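4.2 Menu placement and the choice of plant-based dishes

The second part of the study took place in the staff restaurants that Magnusson operates for office tenants in Zustport. Magnusson is a contract caterer, and it had already served plant-based dishes for two years before we contacted it. The dishes came from a single supplier, Dornby, which delivers them chilled in portions for the hot counter. We chose this caterer for a practical reason. Its cash registers store each sale by dish, so we did not need to ask the guests what they had eaten. Self-reported meals are known to be a weak measure, and in our pilot the guests often did not remember the name of the dish even one hour after lunch.

The registers gave us 3127 lunch sales for the test period, which started in June. From these we removed sales of drinks only, sales to the kitchen staff, and sales that were cancelled at the register. We did not remove guests who bought two main dishes, although it is possible that one of them was for a colleague. The rule for removal was written down before the data were opened. It was applied by the second author, Ronja Hellström, who did not know at that time which menu had been used in which week.

Two menus were compared. In the separate menu, the plant-based dishes stood in their own box at the bottom of the page, under the heading "Vegetarian and vegan". In the mixed menu, the same dishes were placed among the meat and fish dishes, in an order that was drawn by lot every morning. The text for each dish was the same in both menus, and so was the price. The words "vegan" and "meat-free" were replaced in the mixed menu by a small green leaf after the name of the dish. We are aware that this means two things were changed at once, the place of the dish and its label. The caterer did not want to print a menu without any sign for vegan guests, and we did not want to keep the word in one menu only as part of the dish name. We return to this problem in Section 5.

The menus were changed at the start of each week. The counter itself was not changed. The plant-based dish was always served from the second position on the counter, counted from the entrance, and the portions were weighed in the kitchen before service. Sølve Hovland visited each restaurant at 11:30, before the first guests, and checked that the correct menu was on the wall, on the tables and on the screen at the register. In one restaurant the screen showed the old menu during a morning, and the sales of that lunch were taken out.

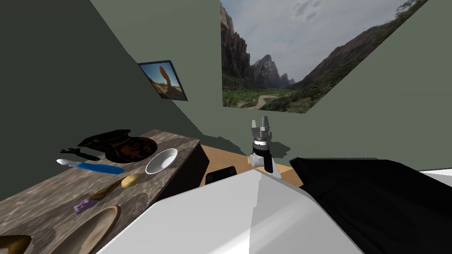 Figure 3. Tabletop scene, computer-rendered.

The main outcome was the share of plant-based main dishes among all main dishes sold. This share was higher under the mixed menu than under the separate menu in all of the restaurants, but the size of the difference was not the same everywhere. It was largest in the restaurant with the longest menu. In the smallest restaurant, where guests can choose between only three main dishes, the difference was so small that we would not give it any meaning. This agrees with what one would expect if the effect comes from attention. When the menu is short, the guests read all of it, and then it matters little in which box a dish is printed.

We also looked at the type of dish. The supplier's range can be divided into dishes that copy a meat dish, for example a burger or meatballs, and dishes that do not, for example a lentil stew. For the first type the change of menu had a clear effect. For the second type the effect was weak and in some weeks it went in the other direction. One explanation is that a guest who sees a burger with a green leaf compares it with the beef burger and finds it close enough to try. A lentil stew has no such neighbor on the menu. Another explanation is simpler. The stews were mostly served on days when the caterer also offered pasta, and pasta sells well in all of the restaurants, whatever stands beside it. Our data do not allow us to separate the two.

A short paper form was placed at the tray return, and 308 guests filled it in. Participation was voluntary and no reward was given. The form asked three questions: what was the reason for your choice today, would you choose the same dish again, and do you normally eat meat at lunch. Of the guests who chose a plant-based dish under the mixed menu, most answered that they normally eat meat at lunch. Taste and "something different" were the most common reasons. Climate and health were also named, but less often than in the interviews we reported in Section 3. We think this is because the interviews were made face to face, and people may give the answer they believe the interviewer wants to hear. The form was filled in alone and in a hurry.

The answers to the second question were less positive than the sales. A number of guests wrote that the portion was too small or that the sauce was too sweet, and these comments came mostly for the same two dishes. We passed them on to the caterer after the end of the test and not before, in order to keep the recipes unchanged. Repeat purchase could be followed only for guests who pay with the Ellia lunch card, which carries a fixed card number. This group is not a random part of all guests. It consists mainly of permanent employees, while visitors and temporary staff pay by bank card. The result on repeat purchase should therefore be read as a result for regular guests only.

For the statistical test we used a logistic model with menu type as the main factor, and with restaurant and day as random effects. Confidence intervals were obtained with 1000 bootstrap samples, drawn by day and not by single sale, as the sales within one lunch are not independent of each other. Groups of colleagues often stand in line together and choose the same dish. Days with fewer than 30 main dishes sold were kept in the model, but we repeated the analysis without them and the conclusion did not change.

One more observation should be mentioned, although it was not planned as part of the study. Under the mixed menu the kitchen had more difficulty in estimating how many plant-based portions to heat. In the first week the dish was sold out before the end of lunch in two of the restaurants. Guests who came late then had no possibility to choose it, and this makes our estimate of the effect somewhat too low. From the second week the kitchens heated more portions, and the waste from the hot counter increased for a short time before the staff found a suitable level. Caterers who plan a similar change should allow for such a period. The cost of it was carried by the caterer and is not included in the cost figures of Section 4.3.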